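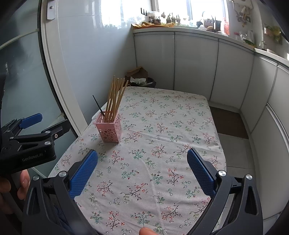 Getting old grease out of a tablecloth?

esteban_k
Okay, so I have a pink flowered tablecloth on my kitchen table that I love way too much, and I got butter on it in August and didn't notice until it had been through the dryer. Twice! I've washed it at 93 since then (my machine is European, so that's Celsius) and I can still find the spot with my eyes half closed. Any ideas before I just park the fruit bowl on it forever?

Vurau
Dish soap, straight on, rub it in with your thumb, leave it 30 minutes. Then a normal warm wash. And stop boiling the poor thing, you're going to lose the print.

oneck22
Gonna disagree with Vurau. Thirty minutes does nothing on grease that's been through a dryer. I leave mine overnight with baking soda packed on top of the soap. Took me two rounds on a napkin, but it came out.

Vurau
Overnight soap left a pale ring on my good runner, so no thanks.

oneck22
Did you rinse it cold? I only ever get rings with cold.

Ileana Pop
My mother used plain chalk, crushed up, for about 10 hours. Line dry it after, and check it in daylight before it goes anywhere near a dryer again.

esteban_k
Chalk I have! Trying that tonight on the corner first, then soap if it's still there.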